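Project Report: A Ring Toss Game for Small Tables
Reinaldo Meireles
Aug 7, 2023

So my project started with a complaint. My grandmother's building in Pulholm has a games afternoon, and the ring toss they own is a giant lawn set that needs a whole hallway. I wanted one you could play sitting down, on a regular table, with stuff that fits in a shoebox (a big shoebox, but still!).

I began sketching in March and went through way more ring ideas than I expected. My first ones were rope, and they looked great but flopped over whatever they landed on, so you could never agree on whether it was a point. Then I tried thick foam, which bounced right off the table and under the radiator. Flat rings with a wide hole won by a mile. They slide a little and then they stop, and you can pick one up without a fingernail fight if you push it to the edge first.

Color mattered more than I thought. I had 17 people try the game and I asked each of them to find a ring quickly on a light table. The pale yellow ones were hopeless – people patted around for them. Bright pink was the clear favorite, so I dropped yellow completely.

For scoring I gave everybody 15 throws and let them keep the total on a slip of paper. My best tester, Tarcísio Rangel, got really into it and asked for a rematch before I had even packed up. The scores were all over the place for the first seven people, mostly my fault for changing the throwing line halfway through. I left those out of my table.

If I did this over, I'd settle the rules before inviting anyone, and I'd test with older players sooner. I'd also like to try a slightly thicker ring, because two of my testers with stiff hands still had trouble getting hold of the flat ones.

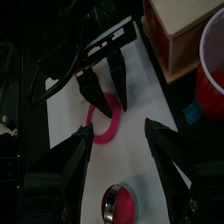 The thicker version is on my list for next semester, along with a proper rule sheet in large print.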